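Gatti Tiltitz : trois mois avec l'établi pliant dont tout le monde parle au club

Bon, je vous l'avais promis en octobre et je l'ai repoussé je ne sais combien de fois, mais voilà enfin mon avis sur le Tiltitz, l'établi pliant de chez Gatti. Pour celles et ceux qui débarquent : je fais du petit meuble, des tabourets, des boîtes, un peu de restauration de chaises quand on m'en confie, le tout dans une pièce qui sert aussi à ranger les vélos et les valises. Un vrai établi de menuisier avec ses pieds massifs, j'en rêve depuis toujours, mais il faudrait d'abord déménager !

Je l'ai commandé chez Drovport, livré en un seul carton très long et très lourd (faites-vous aider, l'escalier m'a coûté un bout de plinthe et pas mal de jurons). À l'intérieur, le plateau, les deux piètements déjà assemblés, un sachet de visserie et une notice en six langues dont un français un peu approximatif. On y lit « serrez avec amitié », et j'ai fini par l'écrire au crayon sous le plateau.

Le montage m'a pris 90 minutes, pause café comprise. Les trous tombaient en face sauf un, à l'arrière gauche, où il a fallu forcer en desserrant les trois autres vis. Rien de dramatique. En revanche la clé fournie est une catastrophe, elle s'arrondit au bout de quelques tours et j'ai sorti les miennes tout de suite.

Premier truc que j'ai vérifié, vous me connaissez : la planéité. J'ai posé ma grande règle en diagonale dans les deux sens et je passais à peine une feuille de papier au milieu. Pour un plateau pliant, je m'attendais à bien pire. La jonction centrale se sent au doigt, une petite marche de rien du tout, et elle accroche quand on fait glisser une planche large. J'ai passé un coup de cire et depuis ça glisse mieux, mais il faut en remettre assez souvent.

La stabilité, maintenant, parce que c'est là que les pliants se font massacrer dans les commentaires. Au sciage, très bien. À la ponceuse, très bien aussi, ça vibre un peu dans les jambes mais rien ne se promène. Au rabot, par contre… ça avance ! Pas de beaucoup, mais à chaque passe un peu appuyée tout l'établi part vers la fenêtre, et au bout d'une demi-heure on travaille le nez contre la vitre. J'ai essayé des patins en liège, puis un vieux tapis de bain retourné. Le tapis de bain gagne haut la main.

Liên Trương, qui a le même depuis plus longtemps que moi, a vissé une cornière au mur et vient y caler le bord du plateau avant de raboter. J'ai vu son installation, c'est très solide et ça se démonte vite. Je le ferai sans doute aussi, le jour où j'aurai le courage de percer dans du béton. 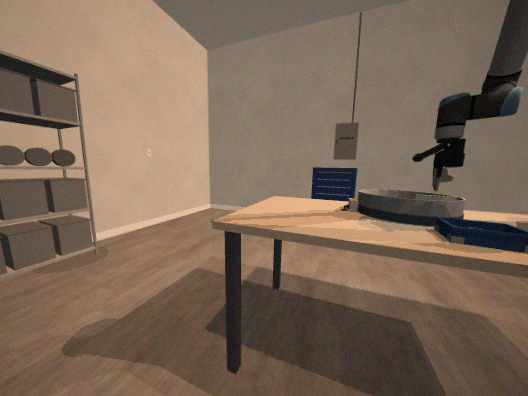

Est-ce qu'on peut laisser le Tiltitz déplié en permanence ? Rien ne s'y oppose à condition de resserrer les charnières de temps en temps, et le mien est resté ouvert tout l'hiver sans prendre de jeu.

D'ailleurs, parlons-en, du pliage. La publicité montre quelqu'un qui replie le tout d'une main en souriant. Alors oui, d'une main, peut-être, mais avec l'autre on retient le piètement qui se rabat d'un coup sec. Je me suis pincé deux fois la première semaine. Il y a un loquet prévu pour ça, côté droit, que la notice mentionne dans une note de bas de page minuscule. Une fois qu'on a pris l'habitude de l'enclencher, tout va bien. Replié, l'engin tient debout derrière une porte, et ça, chez moi, ça change la vie.

L'étau intégré, je suis plus partagé. Il serre fort, les mâchoires sont bien parallèles, mais la manivelle est trop courte et se loge pile à l'endroit où je mets le genou. Brunello Donati (oui, le Brunello des chaises paillées, du forum) m'a conseillé de la remplacer par une tige plus longue avec deux boules en bois. Coût de l'opération : presque rien, et c'est le jour et la nuit. Je ne comprends pas que Gatti ne le fasse pas d'origine.

Côté accessoires, il existe un tiroir à glisser dessous et un jeu de griffes. Les griffes, prenez-les. Le tiroir, bof, il faut le retirer pour plier et il se remplit de copeaux en deux séances. Je l'ai revendu.

J'ai aussi regardé le concurrent direct, celui de Gululdale, qu'un voisin m'a prêté pendant un week-end. Plus lourd, plus cher de 100 euros, et franchement meilleur au rabot. Mais il est trop bas pour moi (je suis grand, j'ai fini avec le dos en compote) et ses pieds ne se règlent pas, alors que ceux du Tiltitz montent de plusieurs crans. Si vous êtes plutôt petit et que vous rabotez beaucoup, regardez-le sérieusement avant de vous décider.

Petit mot sur le service après-vente : une des molettes de réglage est arrivée fendue. J'ai écrit avec une photo et la référence gravée dessus, 3651, et la pièce était dans ma boîte aux lettres la semaine suivante, sans discussion. Ils en avaient même glissé deux dans l'enveloppe !

Est-ce que je le rachèterais ? Oui, pour mon usage et dans ma pièce, sans hésiter. Pour quelqu'un qui dégauchit tout à la main du matin au soir, je dirais plutôt de garder ses sous et de viser un établi fixe, même d'occasion – on en trouve de très beaux dans les vide-greniers.

Je monte la cornière de Liên au printemps et je mettrai les cotes ici, avec le type de chevilles.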